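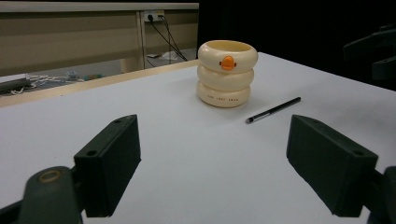 A pen, a pot with an orange bill, and the hand-held gripper at the Skulstead workroom.

Put the pen in the pot. A toddler gets it on the second try and then wants applause. I have now done it 3623 times with a gripper in my fist, and the applause has been thin.

The theory behind the Pokidus project is that a robot learns best by copying a person. Fair enough. What the theory leaves out is which person. My demonstrations include hesitation, a small flourish I can't shake, and a stretch in September when I was plainly thinking about lunch. All of it went into the training set. Somewhere in Cunedcombe there is an arm that pauses over a pot as though it has left the stove on.

The remote-control crowd at Lorente say their way is cleaner, and I spent 11 days there finding out. You sit in a chair, you steer an arm across the room, and you miss the pen. Then you miss it politely, with better posture. Give me the hand-held tool any day. At least my wrist knows where it is.

I do think showing beats programming. I'd just like us to stop calling it effortless. It's labour, dull and a bit skilled, and it ought to be paid like other dull, skilled labour. The pay sheet at Skulstead still lists me under "miscellaneous," between couriers and window cleaning.

The target is 3777. I'll be back at the table after lunch.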